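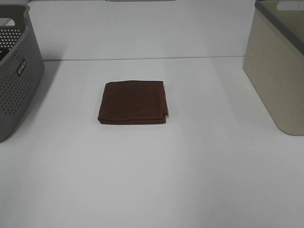 A folded brown cloth on the white table, between the gray basket and the beige bin.

Andor Vincze has been renting out laundry-folding stations since June, and he still gets a little flustered when people ask him to explain the business in one sentence. "It's a table, a robot, and me on the phone," he told me, laughing, when I called him on 1/22/24 to talk about Plemedlow, the service he runs for small guesthouses and gyms that have more laundry than hands.

A Plemedlow customer gets the white table with its back panel, the robot with its two-fingered gripper, a set of baskets and a piece of folding software called Vodel, all for $195 a week. Setup is included, and so is a second visit (he insists on the second visit, even when people tell him they don't need one). The shortest rental is 3 weeks, and I asked whether that wasn't a long commitment for a place with only a few rooms.

"I used to do it by the week," Andor said, "and people would send it back right when it was getting useful! You have to learn how to load it. If you push everything down into the basket with your fist, like I do at home, the gripper has a miserable time finding an edge. Drop things in softly and don't overfill it, and you'll get along much better."

We talked for a good while about what goes into those baskets, a subject he can happily stay on all afternoon. Towels are the easy part, he says, and washcloths too. Anything with a cord or a strap is another matter, and he asks new customers to keep those pieces for folding by hand through the first couple of weeks, until they have a feel for how the station behaves.
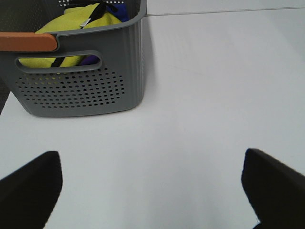 Tkachenko, whose guesthouse in Skoslow has had a station for 14 weeks, wrote to me that the cords were never much of a bother there, and that the real adjustment was the pace. A person folds faster, the message said, and anyone expecting otherwise will be let down, but the station can be working through the hand towels while breakfast is being served, and that was worth the rent.

When I read this to Andor he agreed with nearly all of it. He quotes up to 18 towels an hour and prefers to promise less than that on the phone. "I'd much rather have somebody pleasantly surprised," he said. "If you want speed, hire my aunt. She's terrifying with a bedsheet." Sheets, by the way, are off the list entirely for now, along with anything fitted, and he was quite cheerful about saying so.

He was more particular about what a finished fold should look like. His customers put towels on shelves and at the ends of beds, and some of them want every corner lined up, which he understands, though he doesn't sell the service that way. What he asks of the station is a flat, compact shape that stacks without toppling.
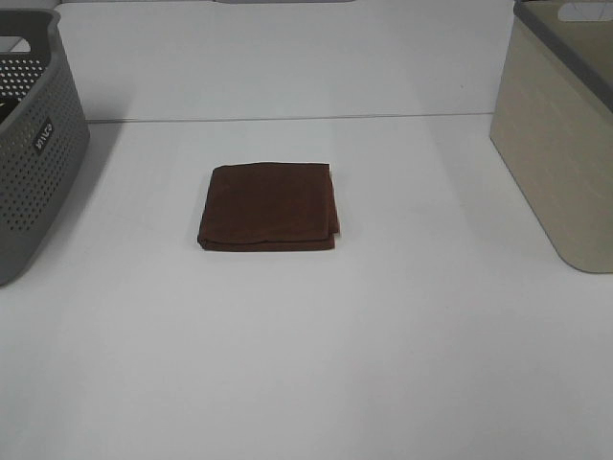
A corner that sits a little proud of the rest doesn't bother him, and he says most guests have the towel open before they'd ever notice. For the customers who do mind, there is a setting in Vodel that adds a smoothing pass at the end. It slows things down, so he leaves it off when he sets up a new place and shows people where to find it on that second visit.

I asked what he would change if he could, and he went straight to the baskets. He'd like to offer a deeper one for bath sheets, and he has been trying different kinds at his own kitchen table, to the dismay of the rest of the household. He is also working on a shorter printed guide, as the current one "reads like I was paid by the page."

New rentals are taken by phone, and Andor answers most of the calls himself, usually in the late morning. He'll want to know how wide your laundry room door is, so measure it before you call.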